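# Kululero raised dog feeder, medium

A two-bowl feeding stand for dogs that struggle to reach the floor, or that push an ordinary bowl round the kitchen. The medium stand suits most spaniels, collies and small Labradors. If your dog is between sizes, measure from the floor to the top of the shoulder and check the size guide before ordering.

The frame is powder-coated steel with rubber feet. Both bowls are stainless steel and lift straight out for washing. The legs adjust to 3 heights, the tallest being 35 cm, so a growing dog can keep the same stand. Each leg is held with a thumb screw and no tools are needed.

**What you get**

- Stand with four legs, packed flat
- Two bowls
- Spare set of rubber feet
- Instruction sheet

Bowls can go in the dishwasher. Wipe the stand with a damp cloth and dry it afterwards. Don't use scouring pads on the coating, and check the thumb screws now and then, especially with a heavy or excitable dog.

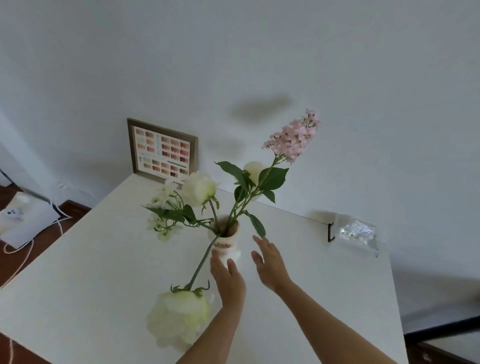 *Artificial stems and a small white vase with a printed face.*

Some dogs take a few days to get used to a raised bowl. Start on the lowest setting with the usual food and go up when they are eating normally. Dogs with a history of bloat, or deep-chested breeds, should only use a raised feeder on a vet's advice.

**Sizes and stock**

Small and medium are in stock at Orkcombe and Ruststead. The large is due back in March. Replacement bowls fit both the current stand and the older Golestani model, but the legs are not interchangeable.

**Delivery and returns**

Orders placed before noon leave the same day, Saturday included. Collection is free from either shop. Unused stands can be returned within 35 days in the original box. Bowls that have been used can't be taken back unless faulty.

Product code: 287
Frame guarantee: 7 years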